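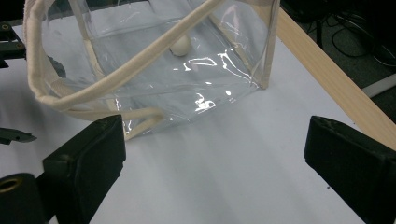
Gilchrist Market Bag Patterns
README

Welcome, and thank you for stopping by! Gilchrist is a collection of sewing patterns for everyday bags, with a small data table of sizes and yardages that goes along with them. It started as a folder of scribbled notes on the backs of receipts, and it grew until I could no longer find anything in it, so I typed the whole lot up one long winter and put it where other people could use it too.

What you get

There are 18 patterns in the patterns folder, each as a printable PDF and as a plain text cutting list. The table, sizes.csv, has 246 rows, one for each combination of pattern, size and fabric weight. Nine of the patterns are totes, and the rest are pouches, drawstring sacks and one rather stubborn duffel that I am still fond of.

Columns in sizes.csv

pattern: the short name, such as tirska or kasley
size: S, M or L
weight: light, medium or heavy
width, height, depth: finished size in inches, measured flat along the seams
main_yards: yardage for the body, at the fabric width given in fabric_width
trim_yards: binding or trim, already including the overlap at the corners
handle: length of one handle in inches, before knotting or stitching down
notes: whatever I scribbled at the time, lightly tidied

Empty cells mean I never measured that one. Please don't read them as zero — a kind person wrote to me after cutting a bag with no handles at all, and I felt terrible about it.

About the names

Tirska is the square tote with the boxed bottom, and it's the one I'd hand to a beginner. Kasley is the same idea with a zipper, and Gultiten is the duffel. I wish there were a clever story behind them, but I just liked how they sounded.

Printing

Print at 100 percent and measure the test square on page one before you cut anything. If your printer likes to "fit to page," turn that off, or your Kasley will come out too small for its zipper (ask me how I know!).

Known problems

The Gultiten end panels run a little short in size L. Add a half inch to the long side until I redraw them. The light weight rows for the drawstring sacks were worked out on paper and haven't been sewn yet, so treat them as a friendly guess.

Changes

3rd January: fixed 15 trim lengths that had been left over from the September version, and added the fabric_width column.

Using the patterns

Sew them, sell what you sew, change them however you like. I only ask that you keep this file with any copy you pass along. Corrections are very welcome — send the pattern name, the size and what you measured, and I'll get to it as soon as the ironing board is clear.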